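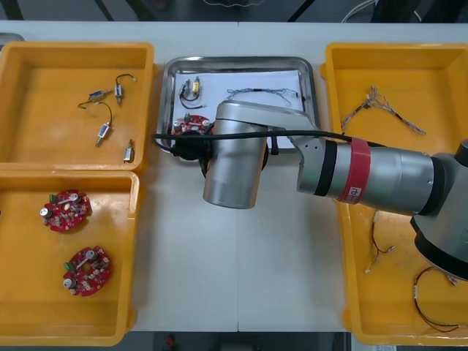

Week 2: Sorting, laying out and looking after small electrical parts

Welcome back to the Clumirach bench course. Last week was all safety and paperwork, so it's a pleasure to get to the parts themselves. These notes go with the practical session in the Pellgate room and cover two things: how solenoids and circuit boards behave when you handle them, and how to lay them out so you can find what you need without digging. I love this topic! It sounds like housekeeping, and it is, but it's also where you start learning to read components by eye.

1. What a solenoid is

A solenoid is a coil of fine copper wire wound on a hollow former, nearly always with a steel or iron plunger through the middle. Put a current through the coil and you get a magnetic field that pulls the plunger in. Switch it off and, in most designs, a spring pushes the plunger out again. That simple movement opens water valves in washing machines, unlocks doors, kicks the ball back up a pinball table and drops the latch on a vending machine. Once you know the sound (a quick, definite clack) you will hear solenoids everywhere.

Things to look for when you pick one up:

The body. It might be an open metal bracket with the coil showing, or a closed can. Coils are often wrapped in coloured tape, so you'll see blue ones and yellow ones in the trays. Please don't read anything into the colour. Makers choose their own, and two blue coils can have completely different ratings.

The leads. Most have two. They leave the coil at one end and are held by a dab of glue or a fold of tape, and that spot is the weak point of the whole thing.

The plunger. On many pull types it isn't attached to anything and will slide straight out if you tip the body. Keep a finger over the end when you lift it.

The rating. Usually a voltage, sometimes a resistance, printed or stamped on the side. If you can't read it, measure the coil and write down what you get.

2. Why loose leads cause trouble

Have a look at how the leads sit in the tray on the left with the blue-bodied solenoid in it. One black wire arches right over the top of its solenoid, and another loops up and around in a long curve. That's normal for flexible wire that has been coiled up in a bag, and it's exactly how tangles begin. One lead goes through the loop of another, somebody lifts the first solenoid, and the second comes along for the ride, hanging by its glue spot.

Our habits at Clumirach are:

Pick up by the body, always. Never by the wire.

Leave a finger's width between parts.

Turn the leads toward the rim of the tray, and if they're long, make one easy loop. Don't wrap them tightly around the body, which puts a sharp bend right where the wire leaves the coil.

If two are already tangled, put both down flat and work the loop open. Pulling makes it worse every time.

3. The round boards

The red circular boards are lovely things to study and I hope you'll spend some time with them. Each has an opening in the middle, and the components have to fit in the ring that's left, so the designer had some real puzzles to solve. Find the silver cylinders first. Those are capacitors, the parts that store charge. Then find the small green connector block. On a board you don't know, a connector is a grand place to start, as it's where the outside world comes in. From there you can follow the copper tracks and begin guessing what does what.

Handling is a bit different from the solenoids:

Hold the board by its outer edge, with your fingertips. Skin oils are no friend to bare solder.

Don't lift it by a capacitor, however handy it looks as a handle. The legs are thin and will fatigue and snap.

Never stack boards. The underside has cut legs on it, sharp enough to scratch whatever is beneath. Give each its own patch of tray.

Treat a capacitor as charged until you have checked it with a meter. Small ones will only startle you, but the habit matters when you move on to bigger gear.

4. Trays and paper

We use shallow trays with a raised rim. Shallow means you can see everything and get your fingers in from the side, and the rim stops a round body rolling off the bench. Yellow plastic is cheerful and shows up dark wires nicely. Stick to one kind of part per tray, solenoids with solenoids and boards with boards, even when there's heaps of room left over.

The stainless steel tray lined with white paper is for the part you are inspecting. The paper does three jobs. It takes the glare off the metal, it shows up any flake of solder or strand of wire that falls, and you can write on it! Jot the reading right beside the part, then copy it to your sheet before you change the paper. Steel is also a conductor, so nothing gets powered up in that tray, paper or no paper.

5. Practical exercise

Work in pairs, with one kit between you.

Lay out your solenoids in one tray and your boards in another.

Move one solenoid to the papered tray. Set your meter to the ohms range and measure across the two leads. Swap the probes and measure again. Is there any difference, and would you expect one?

Write the reading on the paper and then on your sheet. A working coil gives a steady number. Suppose yours reads 292 ohms. On a 10 volt supply, what current would flow? (Volts divided by ohms. Give your answer in milliamps, and show your working.)

If the meter shows no connection at all, check that your probes are touching bare metal, not insulation, before you call the coil broken.

Return the solenoid to its tray and do the next one.

Then take one board, held by the edge, and sketch it. A circle for the outline, a smaller circle for the opening, and the main parts where you find them. Label the capacitors and the connector. It needn't be pretty, but someone else should be able to match your sketch to the board.

6. Before next week

Read the Tumau booklet, section on coils and magnets. Bring your sketch and your readings sheet. If you have an old door latch or a dead valve at home that's fully disconnected from everything, bring that too, and we'll open a few up at the start of the session. Next week's topic is soldering new leads onto a coil, so long sleeves, closed shoes and safety glasses please.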